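Back in January I promised you all I'd stop going on about my stomach, and I lasted, what, until today? Sorry! But the Lilloveck walking group has asked so many questions about life after a hernia repair that I'm giving in and using my corner of the newsletter for it.

So, getting home. I lived in the recliner for four nights, with a pillow hugged to my belly for every cough (and please don't let anyone show you funny videos that first week). Grevel Pharmacy on Eide Street delivers, bless them. I ate prunes and soup and more prunes. My first real outing was to the mailbox and back, in slippers, and I was so proud of myself!

Stitches, up close:

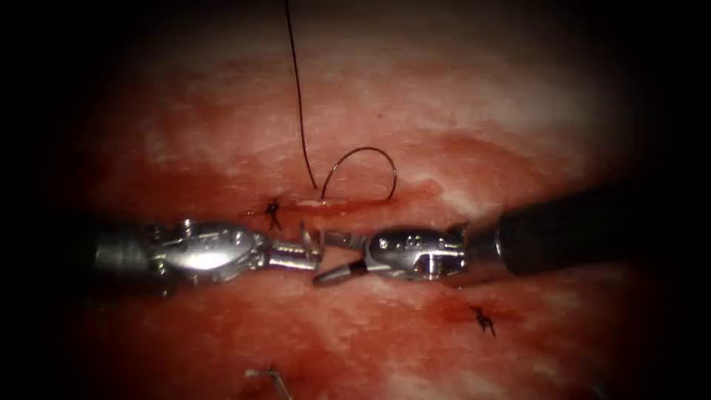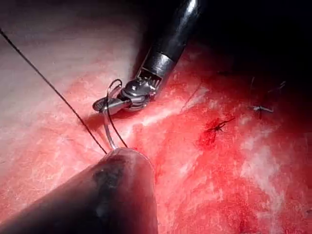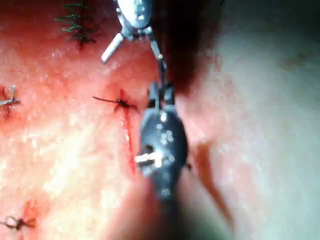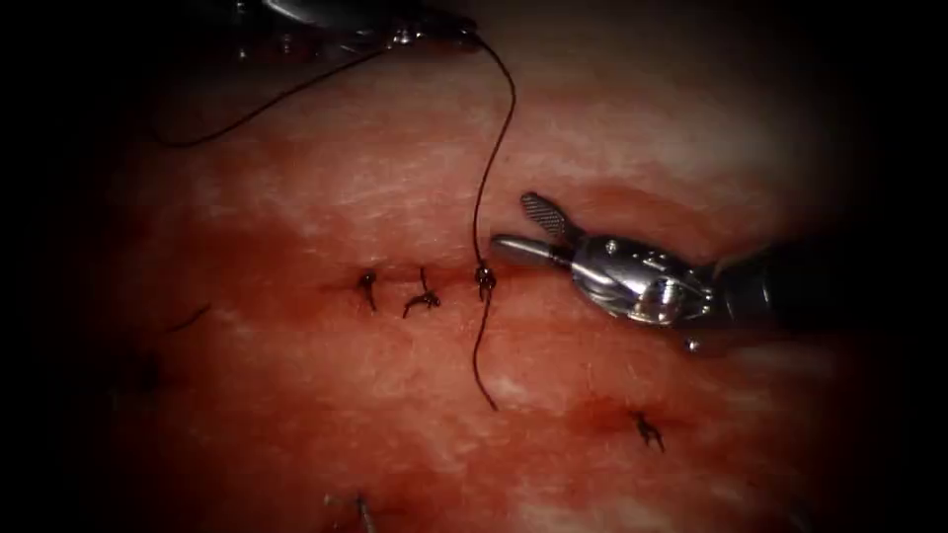 Mitska wrote back after my last column to say the recliner never worked for her at all, and she slept far better flat on her back with a rolled towel under her knees. She also thinks I went back to carrying groceries too soon, and she may have a point, since I paid for that bag of potatoes for two days.

If you have your own tips, drop them in the box outside room 302 before the next walk. I'm trying the short loop by the pond this time, slowly, and I'll need company on the hill.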